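A workshop that makes bathtubs one at a time

Jul 6, 2022

The town of Plemerport has a long main street, a fish market and, behind the old rope warehouse, a workshop with no sign on the door. In this workshop the firm Marikar makes freestanding bathtubs. I wanted to visit it for a long time, and in June I finally spent a morning with the owner, who prefers that I write about the tubs and leave the name out. We sat in the small office over the casting room and drank coffee from cups without handles.

I asked first how a person comes to make bathtubs. The answer was short. "My father repaired boats, and a bathtub is a boat with the water on the wrong side." Then, after some thinking, there was a longer one. The firm began with shower trays, because a tray is flat and forgives a beginner. The first tub came after two years and was so heavy that the customer had to strengthen the bathroom floor. "He still has it. He writes me every winter that it keeps the heat very well. I think he is still a little angry about the floor."

Today the firm has 4 models. The smallest one is the Gremov, which was made for old apartments where the bathroom is narrow and the door opens to the wrong side. It is short and deep, and you sit in it more than you lie. I said that I had expected the big model to sell the best, since it is the one in all the catalogs. The owner shook their head. "People look at the big one and then they go home with a tape measure. After the tape measure, they order the Gremov."

The price of the Gremov is $1,929 without the waste fitting, and the largest tub costs $3,147. I asked whether this is not a lot of money for something that a factory can press in a few minutes. "It is a lot of money. I would not tell anybody that it is cheap. But look at the rim." We went down to look at the rim. On the Marikar tubs it is rolled by hand and sanded in several passes, and it has a slight slope to the inside, so that a splash goes back into the tub and does not run down to the floor. On many cheaper tubs the rim is level, and the water stays there until you wipe it.
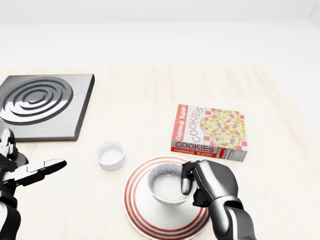

We spoke for some time about color, because this is where customers change their mind the most. The firm offers white, a warm gray and a dark green, and it will mix another color for an extra payment. The owner does not recommend choosing from a small paper card. "On the card everything is beautiful. Then you have one and a half meters of it, and you must live together." Their advice is to start from things you already have at home and like to look at. A white plate with red rings, such as the one under the small bowl on that pale wooden tabletop, is in their opinion a good teacher: the white stays quiet and a thin line of strong color is enough. For a bathroom this can mean a white tub and one row of red tile, or red towels, which are easier to replace if you get tired of them.

The faucets are a different matter. Marikar does not make its own, and for a long time the customers had to search for them alone. Now the firm works with Flostico, a small producer of brass fittings, and the tubs can be ordered with the holes already drilled for the Flostico mixer. I asked if it is wise to tie a tub to one faucet. "You can order it with no holes. I even prefer it. A faucet standing on the floor or coming from the wall can be changed after fifteen years, and the tub does not notice." The weak point of the wall faucet is that the plumber must know the exact position before the tiles are up. The owner has a drawing for this and sends it together with the order confirmation. Not everybody opens it.

"I had one customer where the water came down exactly on the rim," I was told. "Beautiful tiles, very expensive tiles. We moved the tub by the width of a hand and everybody was friends again."

Delivery takes 39 days from the day when the color is confirmed. The owner is strict about this number and does not accept to shorten it, even for hotels. Most of the time goes to curing, when the tub stands in a warm room and seemingly nothing happens to it. A shell that leaves too early can move a little in its first summer, and then the drain does not sit flat anymore.

For cleaning, the owner uses dish soap and a soft cloth, and nothing with sand in it. Light scratches can be polished out with a fine paste, which comes in a small jar with each tub. Bath oils are allowed, but they should be rinsed away the same evening. Hair dye is the worst enemy, especially in the white model. "If it happens, call me the same day. Do not first try six things from the internet and then call me."

Before I left, I asked about the next model. There is a drawing of it on the office wall — a corner tub with a seat inside, for people who have difficulty stepping over a high side. The seat is still too slippery, the owner said, and the third mold was broken up in the spring. A fourth one was waiting under a sheet near the stairs, and I was not allowed to lift the sheet.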